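Mar 19, 2019

Workshop notebook, textile care and mending group. Entry by Aoi Ebihara. Copies to Boris Krajčí and Tomomi Sugiyama.

## Shrinkage in the Manden cotton cord

The second wash series on the Manden cord was completed this morning. Fifteen lengths were cut from the same cone, marked at both ends with red thread, and washed with the Paquette detergent at the lower dose. They were dried flat on the rack by the north window. Lengths were taken before washing and again after the cord had rested overnight under no tension.

The first series had been measured while the cord was still on the rack, and Boris noted in December that the readings drifted as the room warmed. The new procedure removes that problem. Mean length before washing was 861 mm. The mean loss was 29 mm, with the largest losses in the lengths cut nearest the core of the cone. Boris suspects the winding tension. I would like to see the same test on a second cone before that is written into the supplier file.

One length was set aside. Its marking thread had slipped, and the end could not be located with confidence. It is in the envelope clipped to the back cover.

## Table mats and everyday wear

Tomomi asked that the mat work be recorded here until it has its own book. The question is how woven and coiled mats keep their shape after repeated washing, and whether an edge that has begun to lift can be corrected by steaming alone.

Current practice is to dampen the rim, press it under a clean board, and leave it until fully dry. This works well on the cotton mats. It works less well on the mats sold under the Sastovine name, which have a stiffer rim and tend to return to their earlier shape within a day or two. Santino Acuña tried a second pressing with more moisture and reported no improvement.

A slight wave at the front rim should be recorded as "minor" on the wear sheet, provided that a bowl placed on the mat stands level. Lifting that reaches the area under the dish should be recorded as "moderate." Please do not use "poor" for shape alone — that grade is reserved for broken stitching or open seams.

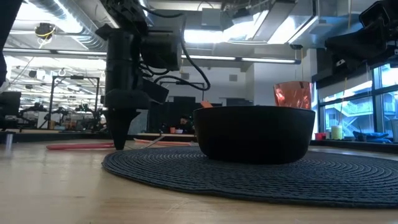
## Dye transfer

The Elgate navy sample was rubbed against white cotton, dry and then damp. Dry transfer was barely visible. Damp transfer was clear, and heavier along the fold. The white squares are pinned to the card in drawer two, with the damp squares on the right.

Natália Čierny has asked whether a vinegar rinse should be added to the care leaflet. Our own trials do not support it. The rinsed and unrinsed squares could not be told apart by Boris or by me when the labels were covered. I have recommended that the leaflet say only to wash dark pieces separately in cool water and to dry them away from pale fabric.

## Supplies and open items

- Red marking thread is low. One spool remains.
- The steel rule with the worn zero end has been withdrawn. Use the long one on the wall hook.
- The wear sheets have been reprinted with a wider column for remarks. There are 174 in the box.
- Second cone of Manden cord to be requested by Boris.
- Tomomi to repeat the steaming test on the stiffer mats, using a heavier board and a longer drying time.
- Leaflet wording to go to Natália after Santino has read it.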